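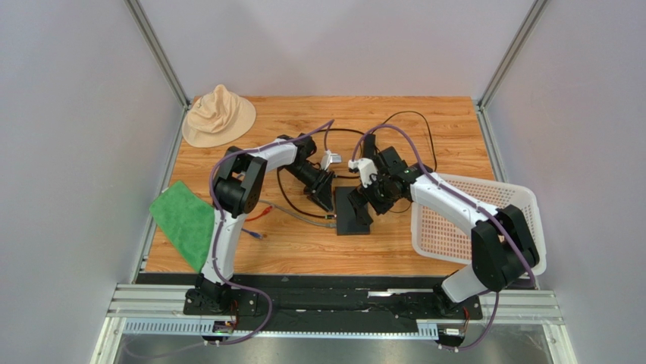
Figure 7.1 Two robot arms reaching over a wooden tabletop.

Chapter 7
The Death Notice as a Source

Key terms: paid notice, obituary, survivors' list, maiden name, informant, correction

Families are seldom at their most accurate in the week after a death. They are tired, they are on the telephone to cousins they had hoped to avoid, and somebody from the newspaper wants the text by four o'clock. Into this muddle goes the document that later researchers will treat as settled fact.

Chapter 6 dealt with burial registers, which are dull and mostly right. We now come to death notices, which are livelier and need watching. By the end of the chapter you should be able to tell a paid notice from an obituary, work out who probably supplied the facts, and put each statement in it somewhere on the scale between "certain" and "what Auntie always said".

7.1 Two things under one name

In everyday talk an obituary is anything printed about a person who has just died. In this book we keep the word for a piece written by the newspaper's own staff. A paid notice is written by or for the family and charged by the line, and the charge has shaped family history more than most wars. Middle names vanish. Second husbands shrink to initials. A woman who ran a shop for half her life becomes "dear mother of Ferenc", four words, very reasonable.

The Corkby Messenger ran both kinds, often on the same page and in the same type. Its paid notices end with a small reference number and its obituaries do not. Other papers are less helpful, and you will have to judge by tone. Staff writers rarely call the dead an angel.

7.2 The case of Rozália Bozsik

We shall follow one family through the whole chapter. Rozália Bozsik died in Corkby in May, and three printed accounts of her life appeared within a fortnight. The first, a paid notice, was placed by her daughter, Viktória Somogyi. It gives Rozália's birthplace as Pálfi and lists two surviving children. The second was placed by her niece, Viktória Sipos, and lists three. The third was a short obituary in the Messenger, whose writer had plainly read both notices, could not choose between them, and wrote "leaves a family".

The temptation is to decide that one Viktória was careless. Resist it for now. The extra name in the niece's version is a stepson, and the two women held different views on whether he counted. A survivors' list tells you who was alive. It also tells you who was on speaking terms with the person holding the pen, and it doesn't mark where the one kind of information stops and the other starts.

You will also meet Pálfi again in section 7.5, where it gives trouble. Rozália's marriage record puts her birth in Turkberg. Both places may be right, after a fashion. People say they come from the place they remember.

7.3 Who told the paper?

Every notice has an informant, named or not. Hanan Aoun, who indexed the Messenger's notices for the county record office, went through 423 of them looking for any sign of who had supplied the text. In 114 she found a name, usually in the line about where to send flowers. For the remainder she had to work from smaller hints: whose children are named in full, whose spouse gets a kind word, which branch of the family is dealt with as "and others".

Before reading on, take any notice from the appendix and try the same thing. Write down your guess at the informant in pencil. Then look for the fact in the notice which that person was least likely to have known at first hand. Very often it is the date of birth. The dead person was there, of course, but is no longer taking questions.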